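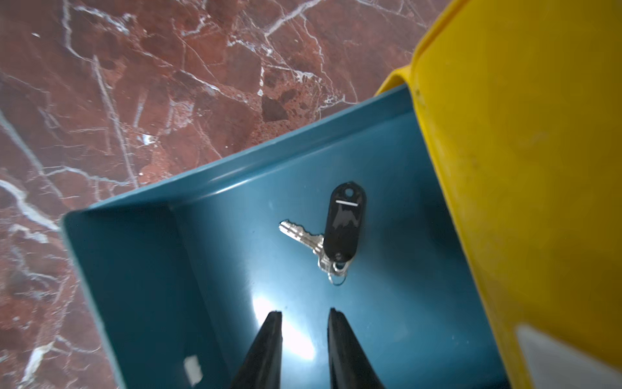
Are the narrow fingers really worth the swap? Wunine asked that in the comments on the last entry, and reckoned the wide pads were fine for anything thicker than a coin.

November 29, 2021. Fair question, so keys and drawers all day on the Peston fingers. I love these things! The slim tips get down beside a fob without the palm fouling the tray wall, and I've dropped the closing force to 12 N with no grief so far.

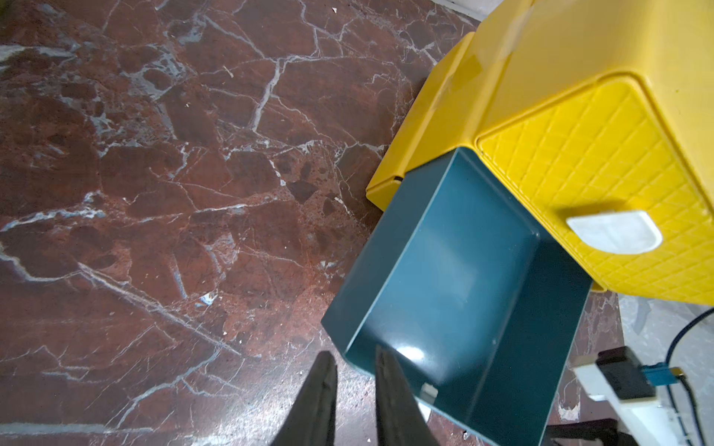 Peston fingers on the teal drawer, wrist cam.

Drawer rims are harder. One finger in, one out, and the wrist has to stay square to the pull or the whole drawer racks. Colour on the wrist cams is lovely, focus up close less so. With both arms on the unit I let the right one brace the cabinet

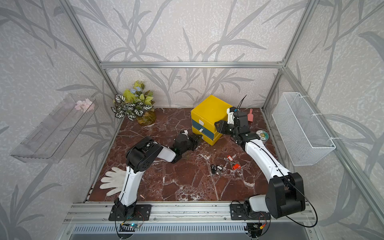 while the left does the fiddly bit, and the Chambi controller keeps the pair in step much better than the old one did. Log 2893 has the joint traces.

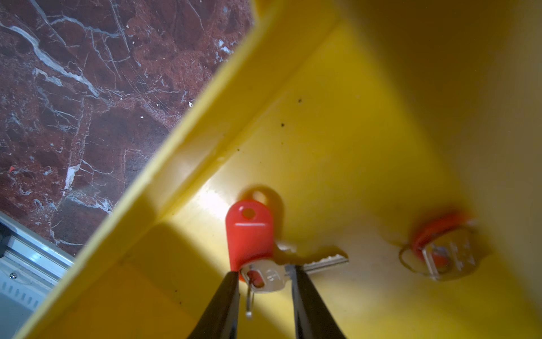
Brokville workshop
Entry by the gripper bench lead

Red tags are the nicest to grab, bare blades the worst. Still to do: wide pads on the same keys, 11 tries each, then rubber tips in December if they turn up.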